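Startseite > Film > Threads > Flaltar

Gestern im Kino Filali »Flaltar« gesehen, den neuen Dokumentarfilm von Kenza Gaber. Ein paar Notizen dazu, es wird ein längerer Thread. Wer gar nichts über den Film wissen will, hört besser hier auf.

Zum Inhalt: Flaltar ist ein Pass oberhalb von Ornora. Über den Pass fährt ein Linienbus, und diese Linie wird eingestellt. Gaber begleitet den letzten Winter und den Anfang des Frühjahrs. Der Film dauert 67 Minuten, und viel mehr als Busfahren passiert darin nicht.

Gedreht ist er auf 16 mm. Das ist bei Dokumentarfilmen inzwischen oft Dekoration, hier hat es Folgen. Die Rollen sind kurz, also sind auch die Einstellungen kurz, und mehrmals bricht ein Gespräch ab, weil das Material zu Ende ist. Der Ton läuft dann noch ein paar Sekunden über Schwarz weiter.

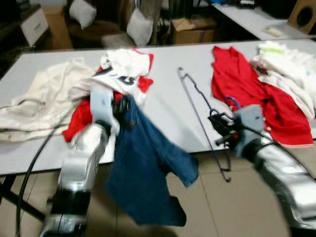
Beim ersten Mal dachte ich an einen Fehler in der Vorführung. Beim zweiten Mal war klar, dass es so gehört. Eine Frau erzählt von ihrer Schwester im Nachbartal, das Bild ist weg, und man hört sie noch ihre Tasche zumachen. Die Stelle ist mir von allen am stärksten geblieben.

Gaber selbst kommt nicht vor. Keine Stimme, keine Texttafeln, keine Fragen aus dem Off. Wer im Bus sitzt, wird auch nicht mit Namen eingeblendet. Man lernt die Leute so kennen, wie man Mitfahrende eben kennenlernt: Platz, Mantel, Haltestelle.

Der Fahrer redet lange überhaupt nicht. Erst nach der Hälfte sagt er etwas, und dann geht es um Reifen. Im Saal wurde gelacht, ich fand die Szene eher ernst. Er erklärt sehr genau, welche Kehre bei Nordwind zuerst vereist und wo er deshalb schon vorher herunterschaltet. Das Wissen braucht demnächst keiner mehr.

Was mir nicht gefallen hat: die Musik. An 3 Stellen liegt ein Cello unter den Landschaftsbildern, und jedes Mal weiß man sofort, was man jetzt empfinden soll. Der Motor wäre genug gewesen. In der ersten Viertelstunde hört man nur den, und da ist der Film am besten.

Auch die Gemeindeversammlung in Ornora hätte ich gekürzt. Man versteht nach wenigen Sätzen, dass die Entscheidung gefallen ist. Gaber bleibt trotzdem sehr lange im Saal. Möglich, dass genau diese Länge gemeint ist, getragen hat sie für mich nicht.

Dafür ist der Schnitt zwischen Winter und Frühjahr sehr gut. Eben noch Schneewände links und rechts der Straße, dann dieselbe Kurve mit nassem Gras und einem Kalb auf der Fahrbahn. Kein Zwischentitel, keine Blende. Der Bus hält, wartet, fährt weiter.

Ein Vergleich mit ihrem Vorgänger »Stototeck« liegt nahe. Der spielte in einer stillgelegten Spinnerei und war mir damals zu ordentlich: Interview, Archivfoto, Interview. Jeder bekam seine Redezeit, und am Ende hatte man einen soliden Fernsehbeitrag gesehen.
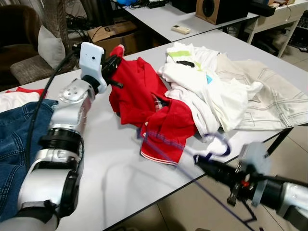

Rotes Hemd, weiße Knöpfe, weißer Tisch.

»Flaltar« traut sich mehr wegzulassen. Über die Betreiberfirma erfährt man fast nichts, über Zahlen und Zuschüsse auch nicht. Wer eine Recherche über Nahverkehr auf dem Land erwartet, wird unzufrieden sein. Ich hätte mir wenigstens den Fahrplan einmal im Bild gewünscht – aus rein praktischem Interesse.

Nach der Vorstellung gab es ein kurzes Gespräch mit Gaber. Sie hat erzählt, dass sie den ganzen ersten Monat ohne Kamera mitgefahren ist. Gedreht wurde immer zu zweit: sie an der Kamera, eine Kollegin am Ton. Mehr Leute hätten vorne im Bus auch keinen Platz gehabt.

Auf die Frage nach dem Cello hat sie geantwortet, darüber sei im Schneideraum lange gestritten worden. Wer welche Meinung vertreten hat, wollte sie nicht sagen. Eine Fassung ohne Musik existiert wohl, gezeigt wird sie nicht.

Zur Kopie: Im Filali lief der Film digital, das Korn ist gut zu sehen, die Farben sind etwas kühl. Der Ton war mir hinten zu leise. Setzt euch in die Mitte, sonst gehen die Gespräche aus den letzten Sitzreihen des Busses verloren. Untertitel gibt es, allerdings nur für die Dialektstellen.

Der Film läuft dort noch bis in den Juli, immer in der frühen Vorstellung. Der kleine Saal war gestern halb voll. Ob er danach in andere Städte kommt, konnte man mir an der Kasse nicht sagen.

Nachtrag, weil gefragt wurde: Für Kinder ist er nicht ungeeignet, aber sehr ruhig. Und nein, man muss »Stototeck« vorher nicht gesehen haben. Die beiden Filme haben außer der Regie nichts miteinander zu tun.

Noch ein Nachtrag: Bleibt beim Abspann sitzen. Die Namen laufen über eine durchgehende Fahrt vom Pass hinunter bis Ornora, aufgenommen durch die Heckscheibe. Der halbe Saal war da schon draußen.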